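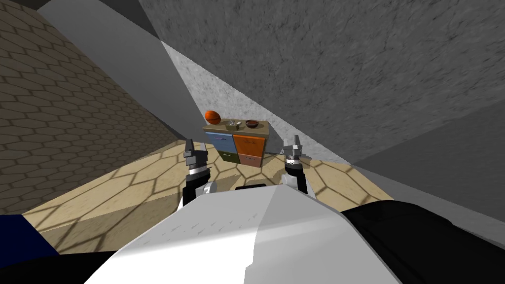
Simulated drawer task, head view: both grippers open, four-drawer cabinet ahead.

Home | Projects | Reports | Contact

Uvow gripper comparison – progress report to Jultora, July

Work this quarter was on the simulated side of the comparison. We ran 230 trials with the parallel-jaw gripper on both arms, opening and closing the drawers of a small cabinet with a ball, a box and a bowl on top. The thin handles remain the hardest part. In 40 trials the fingers closed short of the handle, mostly on the lower row.

We then tried the Ravby controller against our own on the same arm model. It was smoother on the pull but slower to settle before the grasp. A further 150 trials with the room tilted in the head view showed little difference between the two. Wall and floor textures are now changed between runs, as you asked in the last review.

The MacBrayne wrist camera is behind plan. The model loads, but its depth output is wrong at close range and we have left it out of the figures. There are 11 open faults in the simulator, two of which stop a batch from finishing.

Next quarter we will repeat the lower drawer trials with longer fingers and begin on the bench arm. Spending is within budget – we are not asking for any change to the grant.

Last updated: July
3 comments | 2 shares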